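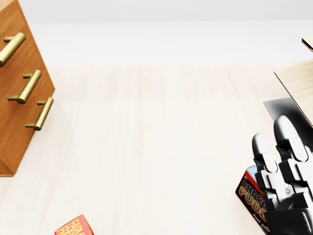

Fig. 1. Wooden cabinet with brass bar handles, light wood floor.

Three Tiers and a Lot of Ribbon: Making a Dance Skirt for the Brundano
Final project report, Costume and Community
Oona Aaltonen

Why I picked this

I'd never sewn anything bigger than a pillowcase before I signed up for this class, so of course I chose a skirt with a hem long enough to go around a pickup truck. The Brundano is the dance evening that happens every November at the old feed hall in Grestville, and if you've grown up anywhere near here you've probably been dragged to it at least once. I was dragged to it at age six and fell asleep under a coat. What I remember from before the coat is the skirts — all that color going around, and the sound of it, a kind of heavy swish that you feel in the floor.

My plan was to make one skirt the way the older dancers make theirs, keep a notebook the whole way through, and wear it (or get somebody braver to wear it) at the dance. My question for the report was pretty simple. How much of the way a Brundano skirt moves comes from the cut, and how much comes from the person inside it? I had a strong opinion about this going in and I've had to change it.

Who taught me

Leandro Lucero has been sewing for the Salinas Road dancers since before his kids were born, and he let me sit at his kitchen table for most of the fall. He doesn't use a paper pattern. He uses a length of cord with knots in it, one knot for each tier, and when I asked him to write the measurements down for me he looked at me like I'd asked him to write down how to walk. So I measured the cord when he went to make coffee. (He knows. I told him later, and he laughed.)

He was also the one who told me to forget about silk. I'd been looking at shiny things online for weeks and had a whole board of them. He handed me a plain cotton, the kind you'd make a work shirt out of, and told me to shake it. Then he handed me something slippery and told me to shake that. The cotton snapped and the slippery one just sort of sighed. I bought cotton.

Materials

I got the fabric at Justix, which is the only fabric store I can get to on the bus, in a deep red with a marigold yellow for the middle tier. The ribbon came from there too. I wanted green and they only had enough green on the spool for about half the hem, so it's navy. I was grumpy about the navy for a week and now I think it's the best thing on the whole skirt.

Thread was all-purpose polyester in red. I should have bought two big spools at the start. I bought one, ran out on the bottom tier, and the second spool is very slightly pinker. You can't see it unless I point at it, and I keep pointing at it.

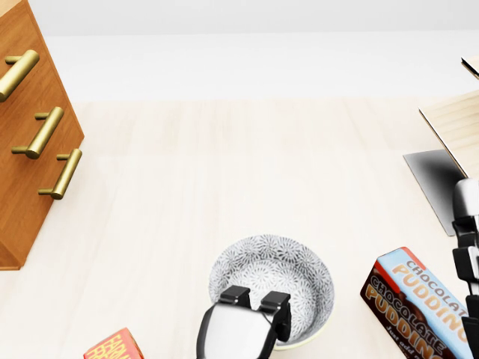
How do you work out how long each tier should be?
Start with the top tier and make each one below it close to twice as long as the one above, then gather the longer edge down until it fits the shorter one.

On my skirt the top tier is 80 inches around, gathered onto a fitted waistband, and the bottom tier comes out at 304 inches at the hem. The yellow one in the middle falls in between. Leandro says you can go a little under double and it still dances fine, and that going way over double gives you a skirt that looks wonderful on a hanger and then wraps around your ankles on the first turn. I didn't test that one. I'll take his word for it.

For the ribbon I cut 311 inches, so that I'd have some to fold under and overlap at the join. That was plenty. I pinned all of it first, which my roommate says was the longest phone call of her life because I talked to her the entire time.

Sewing it

The cutting was fine. Straight strips, torn along the grain the way Leandro does it, with a little snip and then a rip that makes everybody in the room turn around. I loved that part!

The gathering was not fine. My first try was with one line of long stitches, and when I pulled the thread it broke two thirds of the way along and the whole thing let go. So I did it again with two lines, side by side, and in sections, with a pin at each quarter so the fullness would spread out evenly. It still bunched up at one side seam. I've left it in. When I showed Leandro he turned the skirt so that seam sat at the left hip, under where the shawl hangs, and went back to his coffee.

The waistband I unpicked twice. The first time it was too big, and the second time I'd sewn it on inside out at one in the morning. The closure is two hooks and a tie. I had wanted a zipper and was talked out of it. Dancers share skirts, they lend them to cousins, people have babies, people eat a big supper beforehand, and a tie forgives all that.

By my notebook I spent some 52 hours on it, and that's not counting the bus.

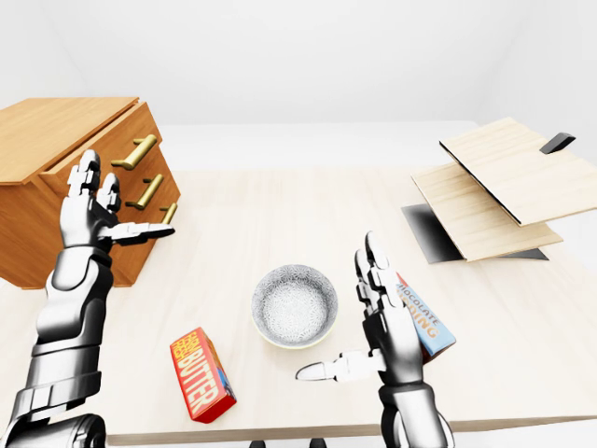 Fig. 2. Chest of drawers on a light wood table, top drawer slightly open.

Trying it on

Before the dance I wanted to see how it moved, so I asked my classmates to take turns in it during our last studio session. I gave everybody the same instructions: walk the length of the room, turn once to the right, turn once to the left, then do whatever you want. I wrote down what I saw and I also asked each person how it felt.

What I expected was that the skirt would do the same thing on everybody, because the skirt is the same skirt. It did not. The taller people got a big slow bell shape and the hem took forever to catch up. One of the shortest people in class, who did gymnastics in high school, got it to go almost flat out like a plate, and then stopped dead and let it wind itself around her legs and unwind again. She said it felt like having a dog on a leash. A couple of people just stood there holding the sides and said it was heavy. It is heavy. You notice it most going up stairs.

Nearly everybody grabbed it with their hands at some point without me saying anything about hands. I hadn't planned to write about that, but I think it may be the most interesting thing in my notes. When I told Leandro, he showed me how his mother held hers, with the fabric folded once over the first finger so it can't slip, and the thumb on top. The turn starts from the wrist, he says, and the feet only follow. I've been practicing in the hallway and I'm still bad at it.

At the Brundano

I didn't chicken out, is the short version. I wore it for the two opening dances, which are the slow ones that anyone can join, and then I handed it over to one of the Salinas Road dancers for the fast set and watched from the wall with a paper plate of food.

It looked like a completely different skirt. On me it swung. On her it kept changing its mind, big and then tight and then big again, with the navy ribbon drawing a line around the bottom of everything. An older woman next to me asked who made the red and yellow one, and I said I did, and she told me my gathers were uneven on the left. She was right, and I was so happy I could have cried.
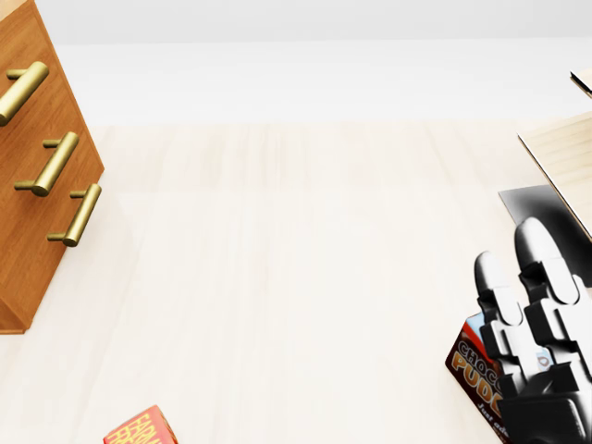

Fig. 3. Brass bar handles on a wooden cabinet front.

What I'd answer now

Back in September I wrote in my proposal that the cut does most of the work. I'd put it differently today. The cut sets the outside limit, so a skirt with a short hem can't do what this one does no matter who's in it. Inside that limit it's mostly the dancer, and especially her hands. I don't have a number to put on that, and I don't think the studio session was careful enough to give me one. My classmates aren't trained dancers, the floor in there is sticky, and I was watching and writing at the same time, which means I missed things.

If I did this over, I'd get a second skirt with a shorter hem and have the same people wear both. I'd also weigh the fabric before and after the ribbon went on. I kept meaning to and then the ribbon was on.

Care and storage

The skirt gets a cold wash by itself, because the red bleeds. I found that out on a test scrap, thankfully. It dries flat over two chairs, and it's ironed from the bottom tier up so the top doesn't crease again while you work. For storage Leandro twists his into a long rope, ties it loosely with a strip of cotton, and lays it in a drawer. The twist keeps the gathers sharp. Mine is twisted up that way now and takes up less room than my winter coat.

Thanks

To Leandro Lucero for the table, the cord and all that coffee, to my class for spinning around when I asked them to, and to the woman at the wall, whose name I forgot to ask. The skirt is going back to the feed hall next November on somebody who can really dance in it. I still have to fix the left side before then.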